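The Ten-Minute Floor

The dining corner is where a small apartment gives itself away. Wrappers get dropped by the table, shoes get kicked under it, and the wastebasket sits a step too far off to be used.

Flandico, a home magazine reader panel, asked 139 households which part of the home they tidied most often. The floor under the table came up more than any other spot.

Start with the bin. A square one stands neatly by the table, where paper can go straight in. Empty it when the paper nears the rim.

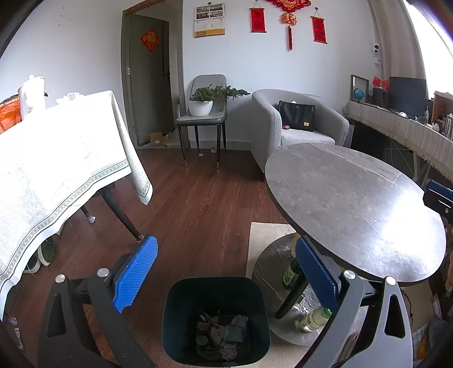
Clear the Chairs

Spare seats collect bags. A hook by the door takes care of a handbag, and Javwood sells a plain one that holds more than 100 ounces. A potted plant can keep its chair if no one needs to sit there.

Then go low. Lift the hem of the tablecloth and look underneath. Pull out the shoes, pick up scraps and lids by hand, and sweep last. Felt or rubber caps on the table legs trap dust, so wipe those too. 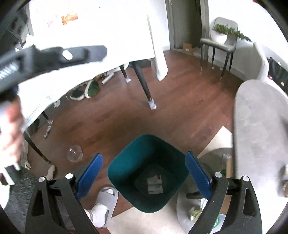 A wastebasket near the table, with slip-on shoes and small scraps still on the floor.

Do the round after dinner, before the lights go down. A rug should be shaken outside in October, while the weather is still dry.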